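**December, early afternoon. Disassembly bench, equipment plan, second pass**

I promised myself I would get the shopping list into some kind of order before the holiday shutdown, so I have pulled up a stool, made a large coffee and I'm writing this the long way round (sorry to whoever has to read it back in the new year!).

Where we stand: the budget line for the bench is what it was in the fall, and the Titville people want our number in before they close their books. I had been treating the second gripper as the big item. After going through my old pages I think I was wrong, and that the fixtures are going to eat us alive if we keep buying them one at a time.

Quotes so far:

- **Rivik**, compliant fingertips, pack of 6: $565. Lovely people on the phone, and they will hold the price for 30 days.
- **Clendora**, wrist force sensor: still waiting. They asked for our payload sheet and I sent it twice, the second time with the attachment, ahem.
- **Shabalala**, fixture plates cut in aluminum: 17 working days from drawing to door. Price depends on how many pockets we want, so I need to stop fiddling with the drawing.

On plates: the printed ones have been a joy for trying out ideas and I'd hate to give them up altogether. My inclination is to keep printing anything we're still changing and have metal made only for the shapes that have settled down. I'd also like a proper clamp for full-size towers lying on their sides, sized so that it takes a slim case too.

Reach is the other thing that keeps nagging at me. Getting down beside a CPU cooler with a heat pipe standing up next to it is tight for a gripper body this wide, and any cable hanging from the arm wants to come along into the case. So I'm adding a narrower finger extension and a cable guide to the list, both cheap, both easy to forget.

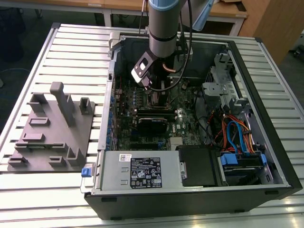
Hendrik Masilela thinks I have the order backward and would put the force sensor first, even if it means living with printed plates until summer, on the grounds that a better plate won't tell us how hard we're pushing on a board. He'd also like a spare set of fingertips in the drawer before anything gets bolted down.

Fair points, both of them, and I've moved the sensor up a line. If Clendora comes in high, we go with fingertips and the clamp now and carry the sensor over.

Still to do: chase Clendora, freeze the plate drawing, ask Rivik whether the extension comes in the same mount pattern, and find out what shipping to Titville does to all of this.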